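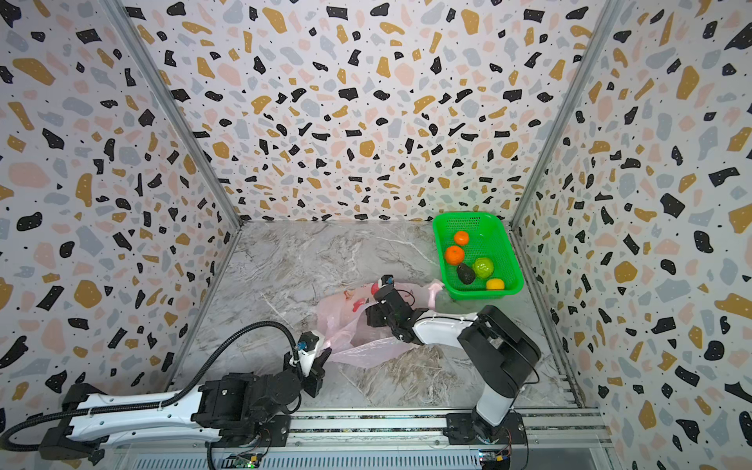 Duygu Güneş thinks we should drop the thin bags altogether and go to paper, on the grounds that fruit sweats in plastic and the mandarins are always the first to go. I said I'd write down what we know before we change anything.

10 December 2023

Bagging notes, fruit. Carrying on from the May pages, which stop at apples.

Setup: the marble-pattern top, green mesh basket at the back right, bag in the middle. Fruit in the basket was mixed, two mandarins, an avocado, a lemon and a light green round one. Pink bag with the red printing.

The thin bags don't stand up. Put one down and it goes flat and crumpled, and the mouth ends up underneath half the time. Paper would fix that, Duygu is right there, but paper doesn't let you see what's in it and the handles on the Sequeira ones tear. I had one go on the stairs with lemons in it.

Order of packing. What I've settled on for a mixed lot:
Lemon and mandarins first, they can take weight.
Anything round and hard next, pushed to the sides.
Avocado last, on top, always. Even a firm one marks if a mandarin sits on it overnight.

Went through the box of bags under the bench. 12 of the Wundlow size left, and a roll of 50 from Jandau that nobody likes. The Jandau ones cling to themselves and you have to rub the edge between your fingers to find the opening. Leaving them for lining the scrap bin.

On the sweating: Duygu's point holds if the bag is tied. Left open on the counter I haven't seen it. To check properly, take four mandarins from the same net, two in a tied bag, two in an open one, leave them by the window and look on day 2 and again at the end of the week. Same again in paper if there are any left.

The mesh basket is the best thing we have for keeping fruit in. Air gets in at the sides and it rinses clean. Should get a second one so the avocados can be kept apart -- the Mokthorpe shop had them, green only.

Also the shelf label still says 80 bags. Change it.

To do: buy a net of mandarins, ask Duygu which paper bags she had in mind, move the Jandau roll.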